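Ticket 2036: Toaster, second-floor kitchenette, uneven browning
Opened by: Kurniawati Sutanto
Assigned to: Renji Matsuda
Status: Monitoring
Priority: Low

Reported fault

Toast from one slot comes out pale on the inner face at setting 3. Other slot normal. Same loaf, same setting. First noticed Friday.

Checks carried out

Outlet tested with the kettle, OK. Crumb tray pulled and emptied; a crust was lodged against the guide wires in the affected slot. Removed with the plug out. Lever latches and releases normally. Ran one empty cycle, then single slices at setting 3 with a 60 second pause between runs. Each slice went to the round wooden plate for comparison.
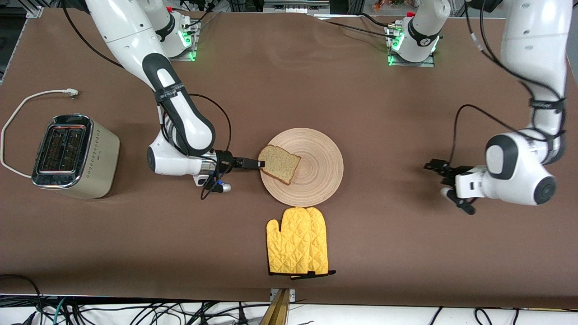
Result

Affected slot now browns both faces. Inner face still a shade lighter on the first run, even from the second run on. Seeded bread only; white bread not tested.

Notes

S. Sitompul asked whether the extension lead could be the cause. Lead is not in use for this appliance. Please do not move the toaster back under the shelf, clearance there is too low.

Next action

Empty the tray weekly. If the pale face returns, reopen this ticket and state the slot, the setting and the type of bread. Replacement request to Levcombe on hold.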